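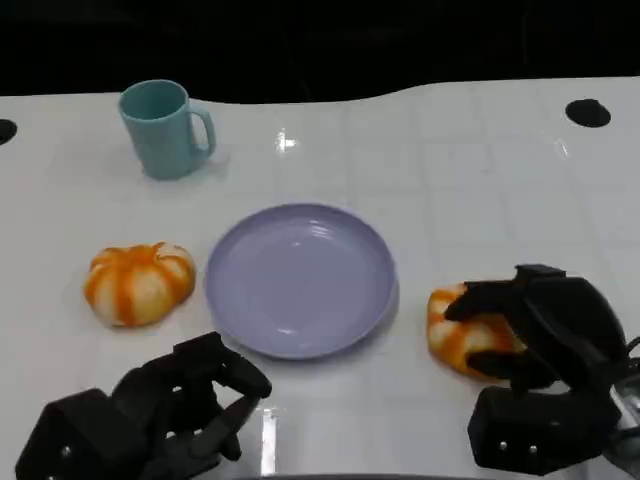 I switched to plastic dishes in April, after the third chipped bowl of the year. I had been putting it off because the plastic sets I grew up with were ugly and smelled like old soup. The ones you can buy now are better. The lavender plate is the one I reach for most. It has a raised rim and a flat middle, so toast sits level and a bit of sauce stays where it should. The teal mug doesn't match it, and I decided early on that I didn't care. The small orange and white pumpkins came out of the fall box. I like them better than the big ones, which take up the whole table and have to be moved every time someone wants to eat.

I bought the plates from Baleo, a housewares store two towns over. They had them stacked near the register in four colors. I took two lavender and two green. The green ones turned out to be closer to gray at home, so they mostly live at the back of the cabinet. The mug came separately, from the Godinho market, where a woman was selling off the stock of a closed cafe. She wanted to sell me all 14 she had left. I took one.

So far the plates have gone through the dishwasher most nights on the top rack. They come out with water sitting in the rim, and I wipe that with a towel before they go away. I don't put them in the microwave. The sticker on the bottom said not to, and the sticker was hard enough to get off that I remember what it said. 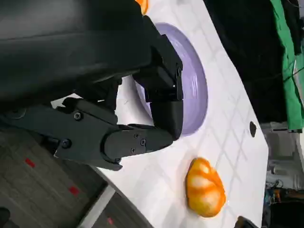
## The table

The table is white and glossy with a faint grid in the surface, and it has round holes in it. It used to be a work table. My neighbor Zdenka Dervishi was clearing out her sewing room and asked 400 for it, and then helped me carry it down the stairs, so I think I did well. A new one of this size at Wokivier was 523 before delivery.

I had a wooden table before. It was heavier and it looked nicer, but I was always worrying about rings and heat marks. With this one I put things down and don't think about it. I did look at having the old one refinished. The quote from Cevden was 2250, with pickup included, and that settled the question. My brother has it now and uses it for his model trains.

The cord holes are useful when I have the laptop out. At dinner they are a place for peas to go. I've looked at the plastic caps that are sold for them, but I'd need to measure first, and I keep forgetting to do it while the tape measure is out. 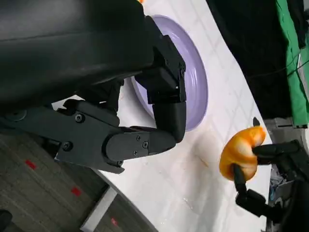

White shows everything, and I should have known that going in. I wipe the table down after breakfast and again at night, and by the next morning there is always something. It might be a brownish smudge or a few thin tan streaks that I missed, and then the small scuffs, which are a separate problem. Dish soap and warm water take care of most food. For coffee I use baking soda on a damp cloth, left to sit while I do the rest of the dishes. Scuffs I go over with a dry microfiber cloth, and if they stay, they stay. I tried one of those white foam erasers in a corner and it took some of the shine off, so I stopped.

Streaks from cleaning are almost as annoying as the dirt. Too much soap leaves a film that you only see with the overhead light on. I go over it a second time with plain water and then dry it – an old flannel pillowcase works well, cut into four.
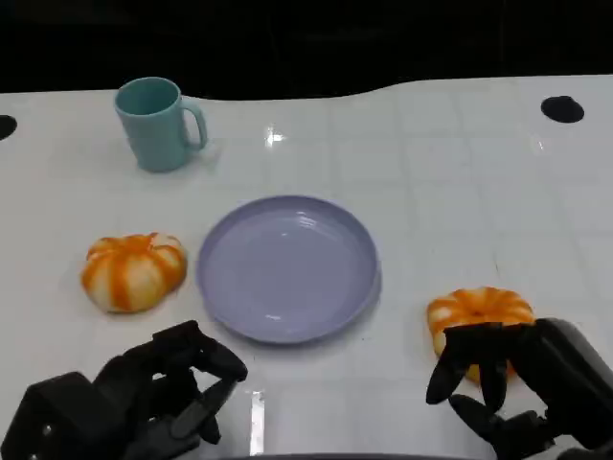 ## What stays out

I try to keep very little on the table between meals. A plate, the mug, the pumpkins while it's fall. Mail goes on the shelf by the door and keys go in the dish next to it. If one envelope lands on the table there will be a pile by the end of the week, and then we eat on the couch.

The pumpkins will go back in their box after Thanksgiving. I haven't decided what comes after them. Last winter I had a bowl of pine cones, and they dropped bits for two months, so it won't be that. I may leave it bare until spring and see if I mind.

I still need two more plates for when my brother's family comes. I'll try Baleo again, and if they're out of lavender we'll use the gray-green ones.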